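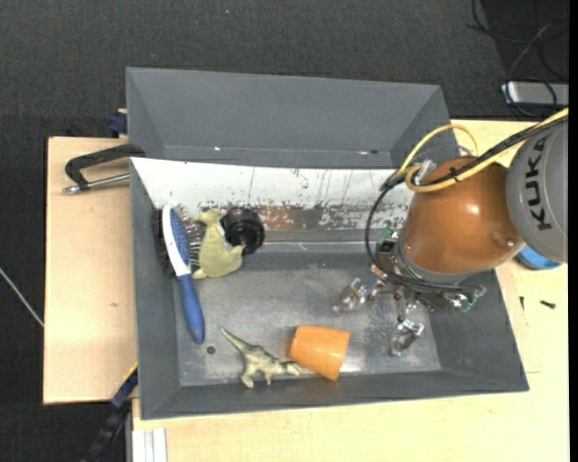

Sowerby wrote back after our last report to ask why the planner should be allowed to give up on an object at all, when the whole point of the grant is to get everything out of the bin. It was a great question, and it ended up shaping most of what we did this period, so we'll start there.

The short answer is that giving up for now is different from giving up for good. Our old planner scored every grasp it could find, took the best one, and if that failed it took the next best on the same object. With a hairbrush lying against a wall, it could spend a very long time trying slightly different versions of the same bad idea. The new planner puts the object aside in its list, works on something else, and comes back once the neighbors have shifted or gone. We have been wanting to build this for ages and it's a real pleasure to watch it run!

# Nusari: progress report to the Donside fund

2019-04-19

## Where the software stands

**Planner.** The deferral logic is merged and is now the default. Each object carries a small record of what has been tried on it and how each try ended (no path, finger contact too early, slip, empty close). An object comes back up for another try when something near it moves, or when there is nothing else left to do. The record survives a restart, too. It used to vanish every time we stopped the arm for any reason, and the planner would cheerfully start over with the same mistakes.

**Perception.** The segmentation model was retrained on 3000 labeled views, all from the fixed camera. Bright, plain things like the orange cup come out cleanly. Dark glossy things are still hard: the depth reading drops out over the shiny parts and we get an outline with a hole in it. We now fill those holes from the color mask before we look for grasps, and mark the filled area as a guess so the planner trusts it less. We also taught the wall finder to live with scuffs and scratches. Before the fix, a worn patch on the bin wall could show up as a thin flat "object," and the gripper would go politely to fetch it.

**Control.** The approach move now slows down over the last stretch and watches the joint torques on the KUKA arm the whole way. If a fingertip meets something earlier than the plan said it would, the arm stops, backs out along the same path and logs a contact point. Those points go straight into the planner's record for that object. This is the piece we are most excited about, because it lets perception and control talk to each other without a person in the middle.

**Tooling.** The replay viewer can step through a run with the camera view, the planner's list and the torque traces side by side. It started as a weekend script and has become the thing we open first each morning. The Boltitz group has a copy and has already sent back a patch for the timeline scrubber (thank you!).

## Results

We ran 322 grasp attempts with the new planner on mixed bins of household items and toys. Of the attempts that failed, 115 were on objects the planner then put aside, and all but 3 of those objects were picked later in the same run. The remaining 3 were flat against a wall with no room for a finger on the far side. We count those as open problems.

Run time is less cheerful. Putting things aside means more looking, and every look costs a fresh segmentation pass. Some of that we can win back by only updating the part of the bin that changed. The rest may just be the price of the approach, and we'd like to measure it properly before we promise anything.

## What went slower than planned

- The two-bin transfer task hasn't started. The motion planner can reach both bins, but the collision model of the hoses and cables on the arm is still too cautious, and it refuses a lot of paths that look fine to us.
- Odd shapes with thin parts, toy animal tails most of all, attract too many grasps. The scoring likes a thin graspable piece and doesn't yet care how far it sits from the middle of the object.
- Written docs for the planner settings are behind the code by a good margin.

## Next

The cable model comes first, as the two-bin task depends on it. Then a center-of-mass term in the grasp score, which is a small change with (we hope) a big effect on the animals. We would like to show Sowerby and the fund a full two-bin run in May, live if the network link holds and from the replay viewer if it doesn't.

No change to the budget is requested. The compute line is slightly underspent, and with your approval we'd move the difference to labeling more views of dark and shiny objects.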